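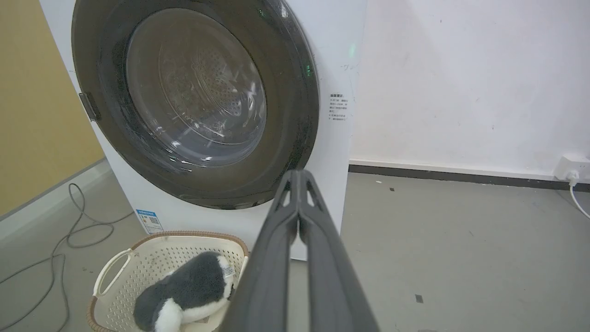

Prepared by Maarja Juška, Resident Services, Flavstead House
Reviewed by Ivars Lukoševičius, Building Operations
Revised May 12, 2025

Section 6: Using the Shared Laundry

6.1 Before your first visit

Residents must activate a laundry account before booking. Accounts are managed through the Likent resident portal, using the unit number and the email address given on your tenancy agreement. Guests and short-term subtenants may not hold an account of their own.

1. Sign in to the portal and select Building Services, then Laundry.
2. Enter your unit number and choose a four-digit access code. Do not use your suite door code.
3. Read the terms of use and select Accept. A confirmation is sent to your email address.
4. Add credit to the account. The minimum top-up is $6.

Note: Credit added before January remains valid and has been carried over to the new system. If your balance does not appear, contact Resident Services at extension 272.

6.2 Booking a washer

1. Choose a date and an available period. Each resident may hold up to 3 bookings at one time.
2. Select Confirm. The booking is listed under your unit number until the period ends.
3. To cancel, open the booking and select Release. Bookings released before the start time are not charged.

A booking not started within the first 15 minutes is released automatically and may be taken by another resident.

6.3 Loading and starting

1. Check all pockets for coins, keys and tissues. Close zippers and fasten hooks.
2. Confirm that the drum is empty and that the rubber seal is free of lint.
3. Load items individually, leaving a hand's width of space at the top of the drum.
4. Add detergent to the dispenser drawer. Use only high-efficiency (HE) detergent, in the quantity given on the package for your load size.
5. Close the door firmly until it latches.
6. Select a program. For everyday cottons and towels, a spin speed of 900 rpm is recommended where the program allows it.
7. Enter your access code at the wall terminal and press Start on the washer.

Caution: Do not wash items that have been in contact with gasoline, solvents or cooking oil in quantity. Vapours may remain in the fabric and can ignite in a dryer.

Caution: Do not force the door during or immediately after a cycle. The lock releases on its own once the drum has stopped — this can take a few minutes.

6.4 After the cycle

Remove your laundry promptly, wipe the door seal with a dry cloth and leave the door slightly ajar. Laundry left past the end of a booking may be moved to the folding table by the next resident.

6.5 Faults and leaks

If a washer stops mid-cycle, note any code on its display and report it through the portal under Nevetti Maintenance. Do not attempt to drain or move the machine. In the event of a leak, press the stop button, keep clear of the wet floor and telephone the front desk.

Refunds for failed cycles are credited to the laundry account and are not paid in cash.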